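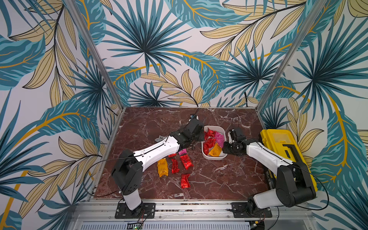
How should I store wrapped sweets so they don't go sticky?

Keep them in their wrappers, in a tub with a lid that fits properly, somewhere cool and out of the sun. A cupboard away from the cooker is better than the fridge for most boiled sweets and toffees.

Gretard Household Help > Kitchen and food cupboard > Sweets and biscuits

Storing mixed wrapped sweets after opening the bag

Posted by plumstone

I buy the mixed bags of wrapped sweets from the market, the 500 g ones, and tip them into a shallow plastic tub on the sideboard so people can help themselves. By the second week a fair few of them have gone tacky and the wrapper sticks when you try to peel it. The foil ones seem to last longer than the clear twists but even those went wrong in August.

The tub has no lid. I do have a taller tin with one, but the sweets at the bottom get forgotten and it's a nuisance to dig through. The sideboard is opposite a window and the kettle is at the other end of it. Would I be better off with the tin, or is there a way to carry on with the open tub? And should I be separating the different sorts? Some of them are fruit chews, some are hard sweets and there are a few with a chocolate centre.

2 replies

Posted by Zasside_Pantry

It's damp air that does it. Sugar takes up moisture, the outside of the sweet softens, and then the wrapper sticks to it. A twist wrapper is open at both ends, so the air gets in easily. Foil folded over tightly does a bit better, but it isn't sealed either.

The kettle is probably most of your trouble. Every time it boils the steam drifts along that sideboard. Move one or the other before you spend any money on containers.

After that I would do it this way.

Keep the main supply in your tin, or in any box with a lid that clips down. Put only what will be eaten in 5 days or so in the open tub, and let it run down before you top it up. A shallow tub is good for this as you can see what's left. When you refill, take out the old ones, put the new ones in, and lay the old ones on top.

Wipe the tub out between fillings and let it dry completely. If you wash it and put the sweets in while there is still water in the corners, they will be sticky by the next day. I leave mine upside down on a tea towel overnight.

On separating them, yes, at least the chocolate ones. They want to be cooler than the rest and they will mark if they sit in a warm room. Chews and hard sweets can share a tub if it's only for a few days. For longer storage I put each sort in its own freezer bag, squeeze the air out and stand the bags in the tin. It also saves digging, because you can lift a whole bag out to get to the one underneath. Mint needs its own bag or everything tastes of mint.

I wouldn't bother with the fridge. When you bring them out into a warm room, water forms on the wrappers and you are back where you started.

If you want to sort a bag quickly, tip it out on a hard worktop or a table where you can spread everything in one layer. Mind it's clean and dry. I go by wrapper colour first and then check the odd ones by squeezing them. The colours aren't always reliable, the Casado mix had two flavours in the same red last time I bought it.

Posted by oldlane531

get a jar with a rubber seal. Mine came from the shop in Graltarach and it holds a whole bag with room over. Sweets were fine after a month. Don't put them near a radiator.

The little packets of drying beads that come in shoe boxes do work but I wouldn't use those with food, and not if there are children about. You can buy food safe ones. Some people say a spoon of rice in a bit of muslin does the same job, I tried it and couldn't tell any difference.

Comment from plumstone

Thanks both. I've moved the kettle to the other worktop and put most of the bag in the tin, sorted into freezer bags. The chocolate ones were already a bit soft so we ate those. I'll keep the tub for the ones on the go and see how it does through September.

Comment from Zasside_Pantry

Sounds fine. If the chews still go tacky, fill the tub less and top it up more often.

This thread closes after 30 days without a new reply.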